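Mullumance home trainer, reviewed 7 July 2021

I've had Rokeo's practice software on my machine since June, and I went in hoping - as I always do - that somebody had finally cracked the housework. You get a pretend robot, a pretend house and a list of chores, and you try to teach the one to look after the other. Setting it up took me 15 minutes and a pot of tea.
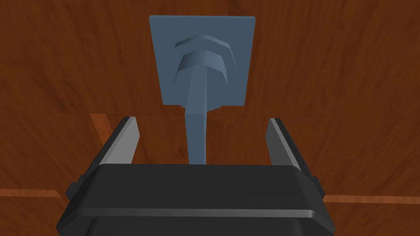
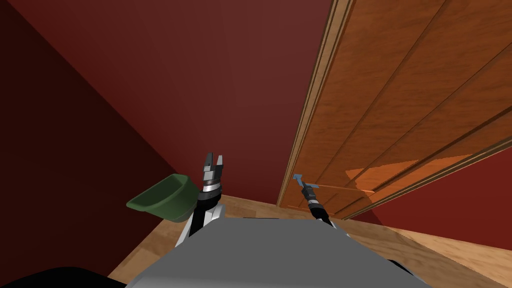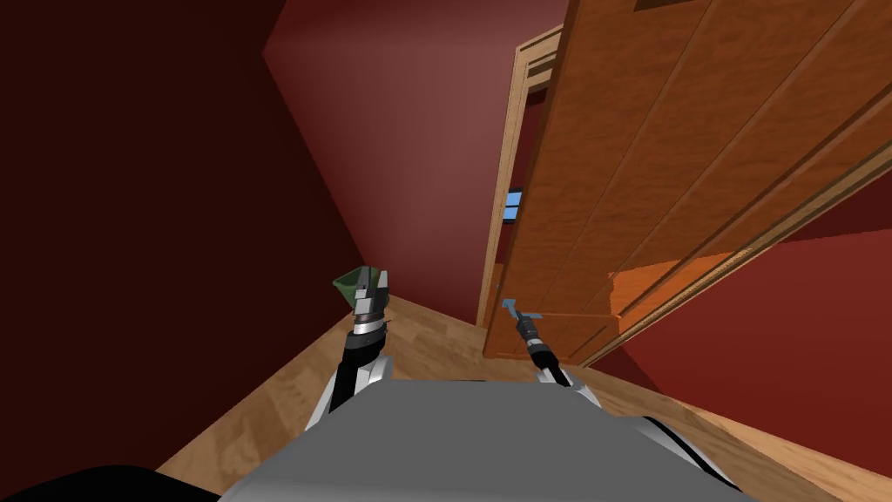 Red walls are in the last three, wood in the first.
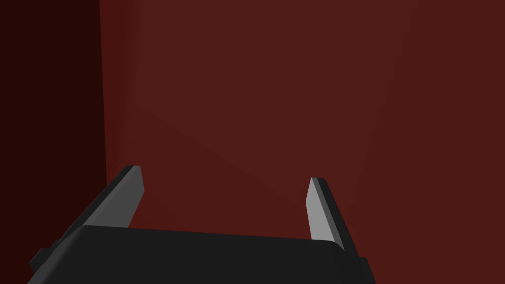
Doors are what I'd judge any household robot on, mine included, should I ever be able to afford one. Tidying is no use if the thing can't get from the kitchen to the hall. With the gripper open and nothing but plain red wall between its fingers, you do feel how much it has to work out before it can so much as lift a cup! My best attempt took 3 goes, and I'd have been through with the shopping in 2 seconds.

The Natwood room pack is worth the extra, though the Londoño one felt thin to me. Lovely to tinker with, then, and I'll keep at it, but I'm still doing my own washing-up. Four stars.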